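Week 7: Do tidy desks make people work better?

Notes for the session of 26th March. Read the Karagiannis handout first, and bring a pen, since we will be marking up her table.

The claim you will meet everywhere is that clutter costs you attention. It sounds right, and that should make you a little suspicious. Most of the articles repeating it lead back to a handful of small studies, and several lead back to each other.

Take the Darkbridge survey. It went out to 4000 office workers and asked them how tidy their desk was and how productive they felt. Both answers came from the same person on the same form. Someone in a good mood will score high on both. Rafferty Haddad makes this point in his review and I have yet to see a decent reply to it.

The Sorville experiment is better, but look at what was done. Students sat at a neat desk or a messy one for 20 minutes and did a proofreading task. The mess was put there by the researchers. Other people's mess is a different thing from your own, where you may know perfectly well which pile the bill is in. There were 50 students in all, and the gap between the groups was small enough that two or three sleepy people could have made it.

Then there is the question of what counts as clutter. Sorville counted paper and cups. Darkbridge left it up to the reader. Cables are hardly mentioned in either, though they take over most work surfaces sooner or later. 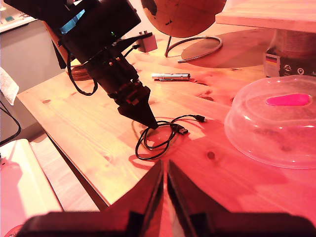

If two studies can't agree on what they are measuring, adding their results together tells you very little. Karagiannis does it anyway on page 2 of her handout. Find the row where it happens.

For next week: one page, 200 words at most, on how you would test the claim using people's own desks. Say who does the rating. Papers with no comparison group will be handed back.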